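Strömberg Tristora asset labels, white, roll of 100

We held off stocking these for a long while. Every label maker says its labels are permanent, and most of the ones we've peeled off with a thumbnail said so on the packet. The Tristora is a small white label for tools and shared gear, printed to order with a code, a number or both. Strömberg calls it "a complete tracking system." It's a sticker.

As stickers go, it's a decent one. 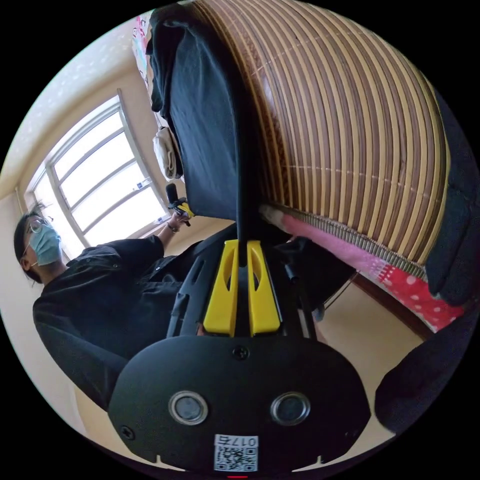
Numbering is where most orders go wrong, and it has nothing to do with the glue. Customers send us a spreadsheet of codes and forget that somebody will have to read the thing without a phone in their hand. Put plain text with the code. A label like 017右, with black characters sitting above the QR code, can be read out across a bench and still be scanned. You can add a character after the number too, so long as everyone at your end agrees what it means. We'll print whatever you send, including your mistakes.

What the brochure claims, and what we think

"Bonds to any surface." No. Smooth plastic and painted metal, fine. Rubber grips, oily castings and anything with a heavy texture, don't bother.

"Scans instantly." Depends on your phone and your lighting. Order the matte finish if you work under bare tubes. The gloss looks smarter and costs the same, but glare is a nuisance.

"Solvent resistant." Telma Salinas in our Pirau shop wiped a test strip with metho every morning for 7 days. The print held. The corners of two labels lifted, so we're not repeating that claim.

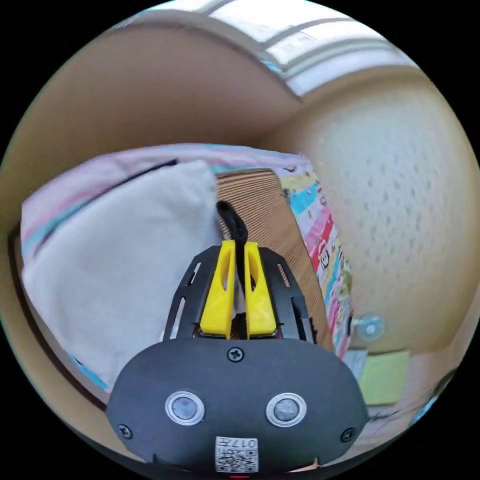
Small white label with QR code and number, black housing.

Ordering

Roll of 100, $29. Extra rolls in the same number series, same price. Minimum order is 2 rolls for custom colours, and we'd ask whether you need a colour at all.

Proofs come from Tetsuya Sugiyama at Ritance. Check the first and last number before you reply, as we can't take printed rolls back. Orders placed on a Sunday go into the next day's queue. Tracking software is sold separately by Strömberg; a spreadsheet does the same job.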